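A week of teaching a robot to pick up cables

I have wanted to write this one up for ages, and now I've got a mug of tea and a free evening, so here goes. I've been learning to teach robots by remote control, and I am completely hooked.

The job is called Dradier on the task sheets. It's a sorting job: black power cables in a cardboard box, and they need to end up in another cardboard box. A four-year-old could do it while watching telly. A robot can't, or not until a person has done it through the robot's own arms many, many times, with the cameras and the joints all being recorded. I'm one of those people. I sit at the controls, I move, the arm moves, and every run gets saved as one go at the task (we call them episodes). Later a model is trained on the lot.

I came to it sideways. I used to do bench repairs for Wemine, mostly small pumps, and when the Visemstead workshop wanted people with steady hands I put my name down without really knowing what I was signing up for. Esperanza Mercado trained me. She has the calmest hands I have ever seen, and her first piece of advice was to stop trying to be quick.

My first morning was dreadful! I kept shutting the fingers too early. When you reach for a cable with your own hand, your fingertips tell you when you've got it, and you don't notice how much you lean on that until it's gone. Through the controls I had only my eyes, and black cable against black fingers is about as unhelpful as it gets. I closed on thin air, I closed on the cardboard, and once I picked up the box itself and carried it a little way before I understood what I was holding.

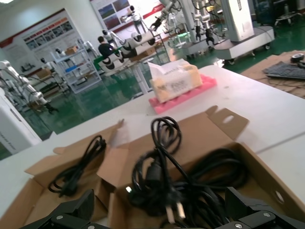 What helped was learning to look for the loops. A cable lying flat is hard to get under, but a bit that stands up is a handle. So now the first thing I do in any episode is find the part that sticks up highest and come down over it with the fingers already open to the right width. Then I close, wait a beat, and lift straight up. If I drag sideways before I've lifted, the plug tends to catch on the wall of the box and everything comes along for the ride.

The waiting was harder to learn than the lifting. Esperanza made me do 7 episodes in a row where I had to say "closed" out loud before I was allowed to raise the arm. I felt very silly. It worked, though, and I still say it under my breath.

There's a reason for the fuss. The model learns from everything I do, including the dithering. If I hover over the box for ages making up my mind, that's what it sees: hovering, as if hovering were part of the job. So it's best to decide before pressing record. I have a good look at the tangle, pick my loop, pick my second choice in case the first one slips, and then begin.

Slips are fine, by the way. I was throwing those episodes away at the start, and Rochelle Iwasaki (she looks after the training side, and yes, there is an Iwasaki script named after her that sorts all our recordings) came over and asked me to stop deleting them. A slip followed by a good second try is worth keeping. The robot is going to drop cables too, and it needs to have seen what to do next. What she doesn't want is a slip followed by me flailing about, and I've given her plenty of those.
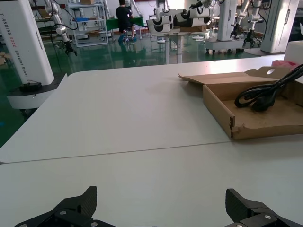

Don't you get bored doing the same thing over and over?

Far less than I expected, mainly because it never is the same thing. Cables fall differently every time. We also shift the boxes between episodes, a bit to the left, a bit further back, turned at an angle, so that the model doesn't just learn one spot on the table. Each start is a new little puzzle, and the afternoon goes by in no time.

The full set for Dradier is meant to be 2,000 episodes, shared between all of us. My own count reached 101 in January and I bought myself a very good bun to celebrate. I'd meant to stop at the hundred, but the last one had a lovely clean lift in it and I wanted another.

Two arms are a whole other matter. With one arm I can think in words: down, close, up, across. With two I can't, and the hand I'm not using drifts about as though it's had a drink. Esperanza's trick is to park the idle arm somewhere deliberate at the start and leave it be until it's needed. Mine still wanders when I'm concentrating. I've watched my recordings back and you can tell the moment I start worrying about a plug, the spare arm begins a slow sad descent towards the table.

Watching recordings back is the best habit I've picked up, actually. I go through 3 at the end of each session: my best, my worst and one at random. The random one teaches me the most. I noticed I always come at the box from the same side, even when the other side would be easier, and I'd never have spotted that while driving. 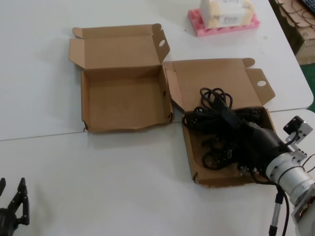 A few things I'd tell a beginner

Set your chair height before anything else. My shoulder ached for days before I worked out I was sitting too low, and a sore shoulder shows up in the recordings as wobble.

Come straight down into the box wherever you can. The walls are only cardboard and they do get battered.

Open the fingers fully when you let go, and pause before pulling away. Cable loves to hook itself over a fingertip, and I have lifted a cable neatly back out of the box I'd just put it in more often than I'd like to admit.

Take breaks when your runs get sloppy, even if you've only just had one. I used to push through, and all it got me was a folder of episodes that Rochelle had to bin.

And do have a go at driving with a task you find daft and easy. I learnt more from cables than I would have from anything grand. Next I'm hoping to try coiling them before they go in, which Esperanza says is a nightmare. I can't wait! If any of you have taught a robot to coil a cable, please leave me a comment and tell me where you put your other hand.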